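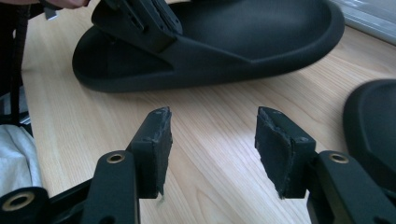 Black slide sandal with an adjustable strap, on a wooden tabletop.

Wadthorpe Free Flight Group - frequently asked questions

Which classes are flown?
Towline gliders, rubber models and catapult gliders. Radio control is not flown at this site.

What is the maximum flight time?
2 minutes per flight, reduced in strong wind at the discretion of the contest director, Seon-mi Yeom.

Does my glider need a dethermaliser?
Yes, if it is towline launched. Tailplane tip-up is the usual method. The timer must be shown to work before the first launch.

How is the centre of gravity set on the Ellix?
Start with the position marked on the plan. Adjust with nose ballast only - do not alter the tailplane packing until the straight glide is correct.

My Ellix weighs 392 g. Is that too heavy?
No. The group rules set an upper limit of 500 g.

When can I test fly?
From June, after 15:00. Keep clear of the contest launch line.

Can I get a replacement tow hook?
Ask Yeison Villca. State whether yours is the fixed or the sliding type.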